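MEDIA RELEASE
July 9, 2021

Stisitus opens orders for the Skato, a bench-top picking kit for small workshops

We've been promising this one for long enough that a few of you have started writing to ask if it was real. It is, and as of this morning you can order it!

I'm the founder of Stisitus, and for anyone who's new to us, we make handling gear for places that don't have an automation department. Seed packers, parts counters, school labs, the sort of business where one person does the sorting and the same person answers the phone. The Skato is our first complete kit: a two-finger gripper, a wrist camera, the controller, and our Nulolus software to tie it all together. It bolts onto most light robot arms with the adapter plate in the box, so if you've got an arm gathering dust in the corner, have a look at the compatibility list before you buy another.

What it's built for is small, awkward stuff in small, awkward containers. Plastic tubs have been our obsession all year (my family can confirm this). A see-through tub is hard for a camera, with the bench showing through the walls and shine along the rim, and then whatever is inside can be shiny as well. We spent most of our development time there, and I'd put that work up against anything in our price range.
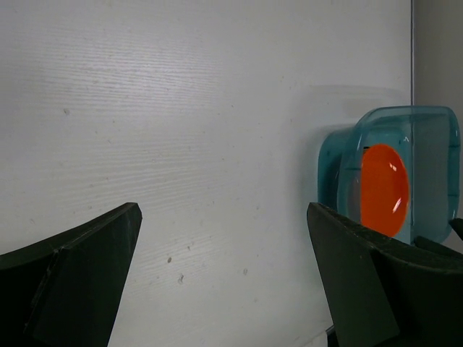
The camera sits at the wrist and looks out past the fingers, so the software always has the fingertips and the job in the same view. You teach it a new item by guiding the arm by hand through the pick, as many times as you like, then letting Nulolus have a go on its own. No code. If it makes a mess of it, you grab the arm and show it again. Our trial customers ran 613 guided picks between them before we froze the first release, and they were not shy with their feedback. The menu is a lot shorter now, thanks to them.

The fingers are angular with broad faces, and they come off with 2 screws. We'll sell spare pairs separately. They do wear, and I'd sooner say so up front than have you find out in the middle of a busy week.

A few things it won't do. It isn't a fast machine and it's not meant for a production line. It isn't rated for washdown, so please keep it away from the hose. And it can't pick what it can't see, so a tub buried under other tubs will have you stepping in.

The first run is 50 kits, shipping from our Venter workshop in November. Every kit comes with a 2 year warranty on the gripper and controller, plus software updates for the same period. A deposit holds your spot in the queue, and you can cancel for a full refund any time before we ship. Schools and TAFEs should ask about the classroom bundle, which adds extra fingers and a set of practice tubs in assorted colours.

We're also running demo days at Venter through the spring. Bring your own fiddly bits and we'll try them on the bench with you. Bookings, pricing and the full spec sheet are on the Stisitus website, and media can request a loan kit through the contact form there.

ENDS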